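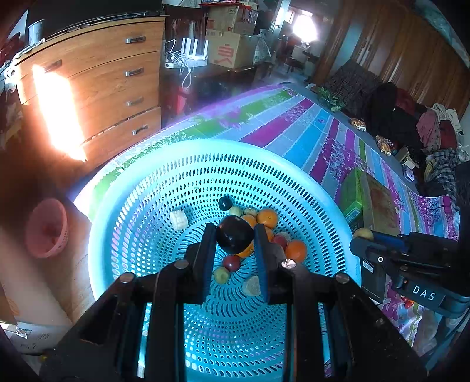 Plums, oranges and apples in the blue basket.

Hidevcombe — a thriller to stay up with

Posted 10 Oct 2025

I picked this one up because of the cover (gray house, one lit window, I am that easy) and then I lost most of a night to it. Hidevcombe is set in a little coastal town where the ferry stops running in December and the people who stay behind all know far too much about each other. Our narrator comes back to clear out her late aunt's house, finds a locked desk full of letters, and starts reading. You can guess she shouldn't have!

The letters are the best part by miles. They're signed only with a surname, Michailidis, and for the first 75 pages I was sure I knew who that was. I was wrong. Then I was sure again, and wrong again, and by that point I was reading in the bathtub with the water going cold. The aunt comes through so clearly in them, funny and a bit mean, and I missed her whenever we went back to the present day.

Now for the grumbles. The love interest is a local boat builder and he's fine, I guess? He has nice forearms and a sad past and that's your lot. There's a stretch in the middle where the two of them drive back and forth to the records office so often that I started skimming. I'd have cut 25 pages there and spent them on the sister, who shows up late and walks off with every chapter she's in.

And the ending — no spoilers, but it hangs on somebody not recognizing a voice over the phone, and I didn't quite buy it. My reading group split right down the middle on this. I've gone back over that chapter and I can see where the clues were planted, so it's fair, it just felt rushed after such a slow, creepy build.

I read the Landard paperback, which has decent sized type and more than 100 little chapters, most of them only a few pages long. Great for reading on the bus, terrible for going to bed on time. My copy did have 2 pages stuck together near the back, so check yours. I also tried a bit of the audiobook from Sollelik, and the reader does a lovely job with the aunt but gives the boat builder an accent that wandered all over the map.

If you like your thrillers cold and windy, with family secrets and not much blood, go for it. If you need a car chase, skip it. I'm giving it four stars, and I've already put my name down at the library for the author's first book.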